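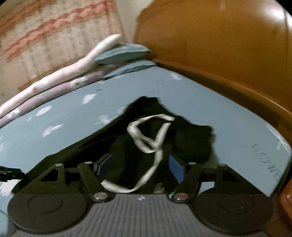

Setting up the Stimen hand-held gripper for soft items

The Stimen is a two-arm gripper you hold and work yourself, with a camera that looks out over the arms. It ships in a box with the tool, a hex key and a memory card. These steps cover cloth goods such as drawstring bags, which give new owners the most trouble.

Before you start

Charge the unit fully. Wipe the lens with a dry cloth. Check each screw on the linkage arms with the hex key and stop when it is snug.

Picking up a fabric bag

1. Lay the bag on a bed or another soft surface. Pull the cord out so it rests on top.
2. Press record and wait for the beep.
3. Bring the gripper in low with the arms open.
4. Close slowly on the middle of the bag. The cloth will bunch up into a peak.
5. Hold for 2 seconds, then lift.
6. Set the bag down, open the arms and back away before you stop recording.

Black fabric is hard to see in dim light, so turn on a lamp or open the curtains. If the cord gets caught in the linkage, open the arms all the way and slide it out by hand. Do not pull.

Saving your clips

The card holds up to 652 clips. Copy them to the Skosia desktop program, where each folder takes 12 clips. Name the folder after the item.

Replacement pads are part 1772 in the Drenham store.

Written by Hawi Sisay. Updated 25 Sep 2022

2 comments
12 shares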